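Small Streams, Big Chat: What Keeps Viewers Around?
Project report by Khoa La and Hertta Koskela 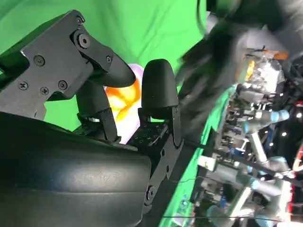 We picked this topic in the first week and never looked back. Both of us watch way too many live game streams, and we wanted to know why some tiny channels feel like a party while others with the same game and the same gear feel dead after ten minutes.

Our main channel was Starkitance, run by Davina Rankin, who plays puzzle platformers and very kindly let us read her chat logs (thank you, Davina!). We compared 11 of her streams with 8 from a second channel, Jarnow, where the games are mostly racing. Together that gave us 3,000 chat messages, and we read every single one of them. Khoa sorted them by hand into greetings, questions, jokes and game tips, and Hertta checked the sorting.

The best part was the questions. On both channels, chat sped up when the streamer answered a viewer by name – even if the answer was just "no idea, let's find out." Long cutscenes did the opposite. Davina talks over hers, and her chat slowed down a lot less than Jarnow's did.

We also expected giveaways to matter more. They brought in a burst of greetings and then people went quiet again. Jarnow ran two of them in November and both looked the same in our charts.

There are limits, of course. Two channels is a small sample, the games are very different, and we couldn't see people who watch without typing. Loan Lý pointed out in class that moderators write a big share of the messages, so we took those out and redid the charts, and the pattern with names still held!

Next we'd love to try the same thing with co-op streams, where two hosts share one chat. Our message categories and the counting sheet are in the appendix.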